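Zuron is the planning and control package for two-arm work with loose cables. The left arm presents a cable end, and the right arm brings a tool to it. This card covers release 7.
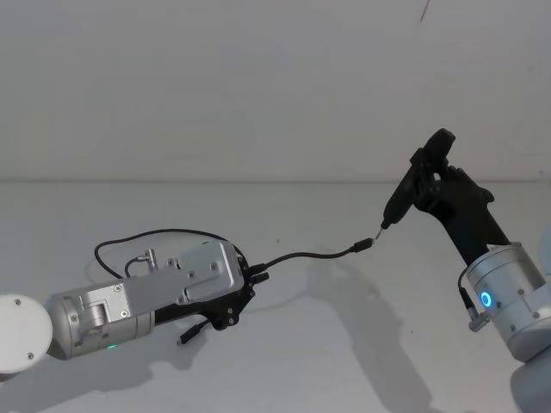

Dallilcombe, May

The release holds 125 recorded runs. Head and wrist views are stored with joint positions at 50 Hz.

## Planner

The planner handles each arm separately until both grippers enter the shared zone. A cable lying on the table is treated as a new pick, and its previous pose is discarded.

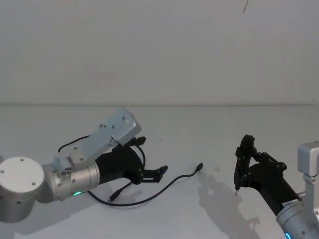 Shewit Workneh asks that the discarded pose remain in the log, as it is needed to trace perception errors. The request has been accepted for the next release.

## Perception

Connector pose is estimated from the head view and refined from the wrist view. Final alignment uses the wrist view alone.

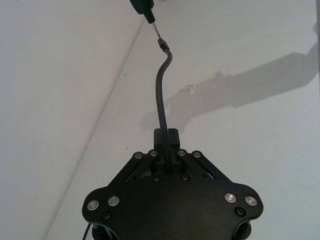
## Known limits

- Thin pins may be lost against shadow.
- Wrist calibration must be repeated after 5 restarts.

Maintainers: Tsion Jemal, Getachew Fikre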